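Buveck Forums > Arms and Hands > Teaching by Demonstration

Thread: Pouring dry stuff by teleop - how many demos before you trust it?

kettlecorn65
Started 01/09/2026

We have two arms with five-finger hands and we're trying to teach a pour. Dry oats, cup to cup. Operator wears gloves, the robot copies, we record both arms and the head camera. So far we have 200 demos from three operators. The trained policy picks up the cup fine and then tips too early about a third of the time. Oats everywhere.

Before I go collect more, is it a numbers problem or are we demonstrating it wrong?

mslater_arms

Three operators is your problem. Each of them has a different idea of when to start the tilt. Pick your best one, train on that person only, and see if the early tip goes away.

gantry_goose

Disagree with the above. One operator gives you a policy that does one motion. It looks great until someone moves the glass. I'd keep all three and write down a rule for when the tilt starts, then have them all follow it.

kettlecorn65

We don't have a rule. They were told "pour it how you would at home."

gantry_goose

Well, there you go.

Ingeborg Hamann

I ran the pouring set for the Sellham project, two arms, hands much like what you describe. Our working view looked like this most days:
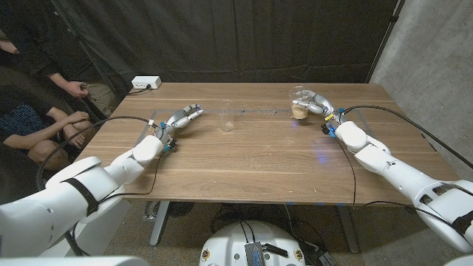
Pouring got a lot better for us once we stopped treating it as one task. We split it into grasp, carry, tilt and return, and the operator paused for a beat between each. The receiving glass always started empty and upright near the middle of the table, with the grain cup over toward the back right so the right hand could take it from the side. The left hand waited low, fingers toward the middle, a short way off from the glass. We only filled the lower part of the grain cup. A full one spills during the carry and then you have to throw out the demo.

We kept 801 demos out of 1711 recorded. Most of the rejects were bad grasps, where the fingers closed unevenly and the cup turned in the hand. On the operator's side it feels like a good grip, so check the video before you keep it.

mslater_arms

Less than half kept? That's a lot of operator time in the trash. We keep everything and label the failures.

Ingeborg Hamann

We labeled them too, and they went into a separate set. They just weren't in the training set for the first policy. Mixing them in made the tilt worse for us. Your hardware may be more forgiving.

pivot_and_pray

Question on the clear cups. Does your depth camera see them at all? Ours (Cruzado head unit) reads straight through to the table and the hand closes on nothing.

Ingeborg Hamann

We didn't use depth for this one, only color from the head plus joint positions. If you need depth, put a strip of matte tape around the cup for the first round of training and take it off later.

gantry_goose

Tape worked for us. Taking it off later did not. The policy had learned to look for the tape. I'd start with the clear cup and live with it.

pivot_and_pray

OK, so no tape. Thanks both.

kettlecorn65

Back to my thing. I'm going to try the four steps with a pause, same three people. Does the pause show up in the policy? I don't want it to freeze halfway through a pour.

Ingeborg Hamann

It can. We trimmed each pause to a few frames before training. If you leave them at full length the arm will sit there with the cup in the air.

mslater_arms

Or do it by hand guidance instead of gloves. Grab the wrist, walk it through the tilt, done. The Purivham people teach all their pours like that.

gantry_goose

With one arm, sure. With two arms and fingers to close you run out of hands. Your own arms also end up in the head camera view in every demo.

kettlecorn65

Yeah, we tried that back in May and dropped it for that reason. Going with gloves. I'll record 65 with the split steps, trim the pauses and post the spill rate in this thread.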